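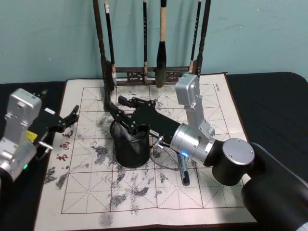
Gray marks left on water writing cloth

I bought a Madov practice cloth in December, the kind with the red grid that you write on with plain water. The first 20 or so sheets of practice faded fine. Now old strokes stay gray even after a night on the rack. Is it worn out, or can I wash it?

Posted by inkwell820, Friday, July 28, 2023

Bellatham
Did you use a brush that has ever been in real ink? Even a rinsed one carries some in the heel of the hairs, and once it gets in the coating it stays. Keep a separate brush for water. Blot the cloth with a damp white towel and dry it flat. Don't scrub and don't put it in the machine. Mine got a bit lighter after 2 rounds of this but never went back to new.

curkanico139
just buy another one, they're cheap

gridpaper
Could be your tap water too. We have hard water here and my cloth got cloudy patches where I practiced most. I switched to distilled and the new one has been OK so far. If you can still see fresh strokes clearly I would keep using the old one.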